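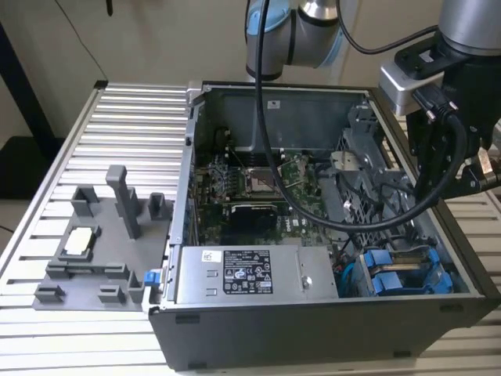

1/ Notes on retiring old office desktops as backup targets. I get asked for this every July, when the small offices replace machines and want the old ones to "do something." Mostly they can. Thread.

2/ Start with the power bill. An old tower idling at 71 watts all year costs real money. Measure at the wall with a plug-in meter, over a full day, with the drives you plan to use. The label on the power supply tells you the maximum it can deliver and says nothing useful about idle draw.

3/ Decide what the box is for before buying disks. A backup target needs capacity, a wired network port and a clock that keeps time. It doesn't need a fast processor. Ludger Teuber runs nightly jobs for the Riterley office on hardware most people would recycle.

4/ Replace the coin cell on the board. A dead one resets the clock, and retention rules that depend on dates then delete the wrong sets. I have cleaned up after this twice.

5/ Two data disks, mirrored, from different batches if you can manage it. Boot from a separate small drive. Keep the boot drive out of the mirror, and keep a written copy of its configuration somewhere off the machine.
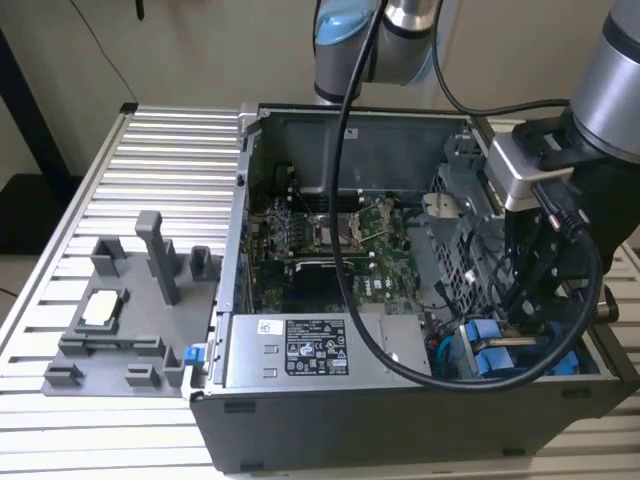

6/ Check memory overnight before trusting the box with anything. One bad module will quietly write bad archives, and you'll find out on restore day. Any error at all, pull the module. Don't "watch it."

7/ Software: use whatever you already know how to restore from. The Ojo office had 418 GB in a format only one former employee understood. Plain files plus checksums would have saved them a week.

8/ Pull, don't push. The backup box logs in to the clients with a read-only account. Clients get no credentials for the backup box -- if one of them gets encrypted, it can't reach the copies.

9/ Retention I use for small offices: daily for two weeks, weekly for three months, monthly for a year. Adjust for whatever your accountant requires.

10/ Restore test, first Monday of the month. Pick 5 files from different folders, restore to a scratch directory, compare checksums, write down the result. Ibrahim Bassey scripts the file selection so he can't pick the easy ones. I've since copied that.

11/ The mirror is one copy. You still want another in a different building. Script for the checksum comparison goes up once I've removed the client paths from it.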